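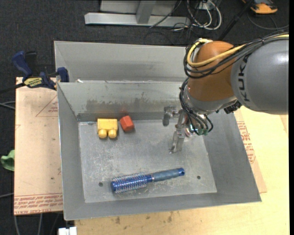 **Zudasport needs people for fight nights – paid, part time, Triltitz and Bloxham**

Posted 26 Mar 2019

We put on amateur and small-hall pro MMA and kickboxing cards. Been growing since January and we're short on hands. The next card is at the Solis hall in Triltitz, then one in Bloxham, then back to Triltitz after the summer break. Looking for people who can do the whole run, but if you can only do one night still write.

Two kinds of people wanted. Crew, and fighters. Crew first.

## Crew

**Corner runners (4)**

You bring fighters from the locker room to the curtain on time. Sounds easy. A fight ends in the first round and the next guy is still getting his hands wrapped, so you need to be watching the cage and the clock and have the next pair warm. Radio provided. You'll be on your feet from doors to the last bout. Some yelling. Previous experience at any kind of live event is good, doesn't have to be fights.

**Cage crew (7)**

Build the day before, tear down the same night after the last fight. Panels are heavy and the floor pieces are worse. Between bouts you wipe down the canvas, check the padding on the posts and the door latch, get out. Closed-toe shoes, no exceptions, we sent someone home last time. Gloves we have, bring your own if you're picky. You need to be able to lift and carry for several hours, and please be truthful about your back.

**Check-in and weigh-in desk (2)**

Weigh-ins are the afternoon before. You check ID, medical forms, bloodwork dates, signed bout agreements. If a form is missing the fighter does not get on the scale, doesn't matter who their coach is. Need someone with neat handwriting and a thick skin. On fight night the same desk does wristbands for corners and guests. Spanish or Polish would help a lot.

**Timekeeper's assistant**

One person. Sit next to the timekeeper, write down round times and results, hand the slip to the announcer. Must not be a teammate or family of anybody on the card. Boring job, has to be done right.

**Video table**

Somebody to log bouts and get the clips named and uploaded by the next morning. You don't film, we have people for that. You need your own laptop and to be OK staying late. Coaches start asking for there footage before the hall is even empty.

### Pay and so on

Flat rate per night for everybody, paid by transfer the week after. Build day is paid separately at the same rate. Desk gets paid for the weigh-in afternoon as a half day. We'll give you the number when we call, it depends on the role.

Hot meal both days. Parking behind the hall in Triltitz – ask for the gate code, don't park in front, they tow. For Bloxham there's a van leaving from Triltitz in the morning and coming back after teardown, which will be late. Gas money if you drive yourself and bring at least one other crew member.

Crew shirt given out at the first shift. Wear black pants. No gym logos, even if it's your gym.

18 or over for all crew jobs.

## Fighters

Matchmaking is open for both cards. What we need right now:

- Men's amateur MMA, 135 and 145, records up to three fights
- Men's amateur MMA, heavyweight, anyone at all please
- Women's amateur MMA, 115 and 125
- Kickboxing, low kick rules, 155 and 170
- One pro bout at 170 for Bloxham, opponent's signed

Amateur bouts are three rounds, shin guards on if it's your debut. No elbows for amateurs. No knees to the head for amateurs either, standing or not.

Your coach has to write us, or be copied. We don't match anyone who messages from their phone at 1 am with no gym and no video. Nothing personal. Send:

- real record, including the losses and the smokers
- walking weight today and the weight you can make
- last fight date, and if you were stopped, how and when
- a link to one full fight or full hard spar, no highlight reels
- stance, height

If you were knocked out recently you sit out the medical suspension, full stop. We check with the other promoters and they check with us.

Amateurs aren't paid. We cover the ringside doctor and a hotel room if you come from far away, two to a room, fighter plus one coach. Pro pay is by agreement. No ticket selling requirement for anybody. We know other shows do that. If you want tickets to sell you can have them at a discount but it doesn't change your spot on the card.

Pulling out – it happens, people get hurt. Tell us the same day. If you pull out by not picking up the phone we won't match you again.

## What to expect

The Triltitz hall holds 1,000 with the balcony open. It gets loud and it gets warm. Bloxham is smaller, one locker room split with a curtain, so red and blue corners will hear each other. Be polite.

There's one crew meeting before each card, at the hall, less then an hour. You have to come to it. We go over radios, exits, where the doctor sits and what to do if a fighter doesn't get up. That last part we walk through with everybody, desk people too.

## How to apply

Write to the jobs address on the Zudasport contact page. Put the role and the town in the subject line. For crew a few lines is plenty, no resume: what you've done, which dates you can't do, shirt size, food allergies, phone number. Phone number! Half of the last batch left it off.

We call people back as the mail comes in and stop when the spots are full. Cage crew usually fills first, corner runners last.

Fighters and coaches use the matchmaking address, same page. Please don't send to both, it ends up in two piles.

Questions about tickets or tables go to the Solis box office, we can't help with those.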